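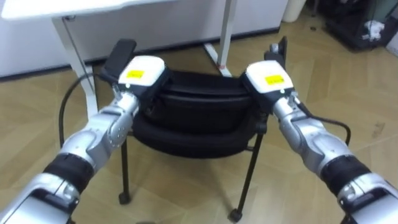
Black chair on light wood parquet, viewed from behind.

Moving and Caring for Chairs on Wood Floors
Residents' Handbook, Household Tips
Flendale Housing Office
Updated Aug 18, 2026

Most of the floor damage recorded when an apartment is returned to the Office comes from chairs. Tables and beds are heavier but stay where they are put. A dining or desk chair is pushed back, turned and pulled in again many times a day, and any grit under its feet travels with it. The following guidance applies to all apartments with parquet in the living room or hallway.

Lifting a chair

Stand behind the chair, facing the back. Take hold of the backrest with one hand on each side, near the top, and tip the chair slightly toward you until the front feet leave the floor. If the chair is light and the joints are sound, it may then be lifted straight up. Heavier chairs should be taken by the seat frame, with the knees bent.

Do not lift a chair by the top of the backrest if the back moves separately from the seat. Tighten the fastenings first, or carry the chair by the seat.

Armchairs and recliners should be moved by two persons. Where a second person is not available, place a folded blanket under all four feet and draw the chair slowly along the direction of the boards. Shake the blanket out beforehand.

Stacking chairs may be carried two at a time. Set the stack down on a mat.

Felt pads

Every chair standing on parquet must have felt pads on its feet. Self-adhesive pads are acceptable for chairs that are seldom moved. For dining chairs the Office recommends the nail-in type on wooden legs and the slip-on cap on metal legs.

To fit self-adhesive pads:

Turn the chair upside down on a towel.
Scrape off the old pad and any remaining glue with a plastic card.
Wipe the foot with rubbing alcohol and let it dry.
Press the new pad on firmly for 20 seconds.
Leave the chair upside down overnight before use.

Pads should be slightly smaller than the foot. A pad that sticks out past the edge will catch and peel. Check them in November, when the heating season is under way and more grit is carried in from outside, and again in spring. A pad that has gone flat and shiny, or that has small stones pressed into it, should be replaced. Brushing it clean is only a short-term measure.

Packs of 125 assorted pads are kept at the front desk in the Lirkano building and are supplied to residents without charge. Please take only what is needed.

Chairs with casters

Hard plastic casters are made for carpet and will mark a wood floor. Replace them with soft-tread casters or place a chair mat under the desk. Clear mats with spikes on the underside are intended for carpet and must not be used on parquet. Lift the mat once a month and sweep beneath it. Hair wound around the axle can be cut with small scissors and pulled out with tweezers.

Cleaning around chairs

Move all chairs out of the area before sweeping, or set them upside down on the table if the tabletop is protected. Sweep or vacuum with a soft brush head, then use a cloth that has been wrung out well. Standing water will lift the edges of the wood blocks. Wipe the chair feet before the chairs are returned.

Black chairs show dust more readily than others. A dry microfiber cloth is sufficient for the weekly cleaning. For painted or plastic surfaces, a drop of dish soap in a bowl of warm water may be used, followed by a dry cloth. Furniture polish should be kept away from the legs, as it makes the floor slippery and loosens adhesive pads.

Scratches

Light surface scratches may be treated with a wax stick in the matching shade. Test the color behind a door first. Rub the wax in along the grain, wait a few minutes, and buff with a soft cloth. Scratches that can be felt with a fingernail should be reported. Residents are asked not to sand or varnish any part of the floor themselves, including the threshold strips.

Dents from chair legs should also be reported. The use of a hot iron and a damp cloth is not permitted on the parquet in the Bahrami and Lirkano buildings, where the finish turns white under heat.

Requests and repairs

Floor repairs: Siamak Taheri, extension 237
Furniture pads and casters: Mahtab Ahmadpour, front desk, Lirkano building
Loan of furniture blankets: Darcy Nepia, storeroom, Bahrami building

Blankets are to be returned within two days, dry and folded.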